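WHY DO THINGS FLOAT?
A page for kids who like to get their sleeves wet

by Kirsty McAlister
Last changed February 27, 2002

Drop a penny in the sink. Down it goes. Now drop in a cork. Bob bob bob. Push the cork under and let go – up it pops again.

So what's going on? Most people say "heavy things sink and light things float." Sounds right. But a big log weighs way more than a penny, and the log floats. A ship weighs more than your whole school and it floats too. So it can't just be about heavy.

Let's work it out. You'll need a sink or a tub of water, a towel, and somebody who won't mind a wet floor.

WATER PUSHES BACK

Try this first. Blow up a balloon, or take a beach ball, and push it down into the bathtub. Hard, isn't it? The water is shoving it back up at you. Push deeper and more of the ball is under, and the shove gets stronger. Once the whole ball is under it stops getting stronger, but by then you're probably soaked.

Water does that to everything you put in it. Balls, boats, pennies, you. Even the penny gets a little push up. Just not enough of one.

That upward push has a name. Buoyancy. Say it BOY-un-see. Hard to spell, I get it wrong half the time.

WHERE DOES THE PUSH COME FROM?

Water is heavy. Fill a bucket and carry it up the stairs if you don't believe me. The water at the bottom of a tub has all the water above it pressing down, so it's squeezed more than the water at the top. When you put something in, the water under it is pressing up on it harder than the water on top is pressing down. Up wins. That leftover bit of up is the buoyancy.

You can feel the squeeze yourself at the swimming pool. Go down to the bottom of the deep end (only if your a good swimmer, and a grown-up is watching) and your ears feel tight. That's water pressing on them.

THE MAN IN THE BATH

A long, long time ago there was a Greek man named Archimedes. Ar-kuh-MEE-deez. He lived in Syracuse, a city on the island of Sicily. The king had a new crown and wanted to know if it was real gold all through or if the crown maker had cheated and mixed in some silver.

The story goes that Archimedes got into his bath, saw the water rise up and spill over, and had his big idea. He was so excited he jumped out and ran down the street yelling "Eureka!" which means "I have found it!" No clothes on. Maybe it really happened, maybe not. It was written down a long time after. Good story though.

Anyway, his rule is this. The push up on a thing is the same as the weight of the water it shoves out of the way.

Read that one again. Slowly. It's the most important line on the page.

SHOVING WATER OUT OF THE WAY

When you get in the tub, the water goes up. It has to. You are where the water used to be, so the water goes someplace else. Grown-ups call this displacement.

Now say you put in a rock the size of a coffee mug. It shoves out a mugful of water. The water pushes up on the rock as hard as a mugful of water weighs. But the rock weighs more than a mugful of water! So down it goes.

Now a block of pine the same size. Put it in and it starts to sink, shoving water out, shoving out some more, and then it stops. Why? It has already shoved out enough water to match its own weight. It doesn't need to go any deeper. So part of it stays dry on top.

That's floating. A floating thing has shoved out exactly its own weight in water, and it sits there.

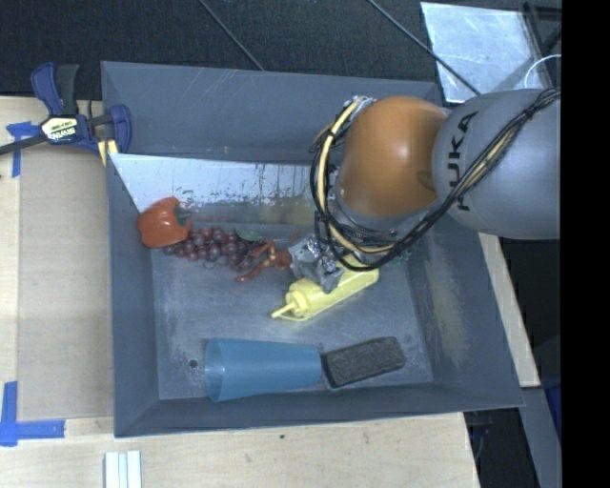 Shape matters a whole lot. A lump of steel sinks like a stone, but spread the same steel out thin and give it tall sides and it takes up loads more room. Think of a big gray bin with sloping sides, like the one on the wooden tabletop. If you set an empty one like that on a pond, it would only need to go down a little way before it had shoved out its own weight in water. Fill it with rocks and it has to go lower. Too many rocks, water comes over the side, glub. Boats work the same way. Mostly a boat is a fancy bin with a pointy end.

TRY IT – THE CLAY BOAT

You need: modeling clay (the kind that doesn't fall apart in water), a tub of water, pennies.

Roll the clay into a ball. Drop it in. Sinks, right?

Fish it out and dry it off. Pinch it into a bowl shape with thin sides, no holes. Set it on the water gently. If you did it right it floats. Same clay! You didn't take any away.

Now load the pennies, one at a time. Spread them out. If you pile them all on one side the boat tips and that's that. My first boat held 6 pennies and then went down. My second one was wider and held 16. Can you beat it? Write down your score and try a diferent shape. Flat like a raft, round like a bowl, long like a canoe. Which one wins?

DENSITY (DON'T PANIC)

Density means how much stuff is packed into a space. A shoebox full of feathers and a shoebox full of sand are the same size. The sand one is much more dense.

If a thing is less dense than water, it floats. More dense, it sinks. Cork, ice, candle wax, most wood – less. Steel, glass, stones, pennies – more.

What about the steel ship? Here's the trick. You have to count the whole ship, with the air inside it. All those cabins and hallways and empty spaces. Steel plus all that air, added up together, is less dense than water. Knock a hole in the bottom and water comes in where the air was. Now the ship plus water is more dense. Trouble.

WHY DOES ICE FLOAT?

Weird one. Most things shrink a bit when they get cold and turn solid, so the solid sinks in the liquid. Water does the opposite. It gets bigger when it freezes. Same amount of stuff, more room, so ice is less dense than water. That's why the ice cubes are at the top of your lemonade.

Lucky for fish! Ponds freeze from the top down and the fish can stay underneath, in the water, all winter.

An iceberg floats too but only just. Most of it is under the water where you can't see it. Very bad news for sailors.

SALTY WATER

Salt water is denser than plain water. So it pushes up harder. You float better in the ocean than in a lake. There's a place called the Dead Sea that is so salty people lie on their backs in it and read the newspaper. Don't get it in your eyes.

TRY IT – THE FLOATING EGG

You need: a raw egg, a tall glass, water, salt, a spoon.

Half fill the glass with water. Put the egg in carefully. It should sink.

Take the egg out. Stir in salt, a spoonful at a time. I use 6 big spoonfuls, you may need more or less, depends on your glass. Stir till it goes mostly clear. Put the egg back. Up!

Extra hard version: with the salty water in the glass and the egg floating, pour plain water in very very slowly down the side. If you're careful the plain water sits on top and the egg hangs in the middle. Looks like magic. Wash your hands after, raw egg isn't good for you.

SUBMARINES

A submarine can float and sink whenever it likes. It has big tanks. To go down, let water into the tanks. Now the sub is denser. To come up, blow the water out with squashed air. Less dense, up it comes.

In 1870 a French writer was busy telling the story of a submarine called the Nautilus, with an organ and a library on board. That was Jules Verne, and the book is Twenty Thousand Leagues Under the Sea. Good one for when you're a bit older. Or get someone to read it to you.

Fish do something like this as well. Many of them have a little bag of gas inside called a swim bladder. More gas, they rise. Less gas, they drop. Sharks don't have one. They've got a big oily liver that helps hold them up, and lots of them have to keep swimming too.

DO THINGS FLOAT IN AIR?

Yep. Air pushes up on things the same as water, only much weaker. A helium balloon is less dense than the air around it so up it goes. A hot air balloon works because hot air is less dense than cool air. Let go of a balloon outside and bye bye balloon. Please don't, they come down someplace and animals eat them.

WORDS TO KNOW

Buoyancy – the push up from water (or air)
Displacement – shoving water out of the way
Density – how much stuff is packed in a space
Ballast – heavy stuff put low down in a boat to keep it from tipping

THINGS TO TEST IN THE SINK

Guess first, then test. No peeking.

An orange with its peel on. Then the same orange peeled. (You'll be surprised.)
A plastic spoon and a metal spoon
A grape
An apple
A bar of soap – try two kinds if you have them
A jar with the lid on, empty. Then full of water.

About that orange. The peel is full of tiny air pockets, a bit like a life jacket. Take it off and, well, go see.

Mop up when you're done. Next page is on why soap makes bubbles, still writing it, should be up by June.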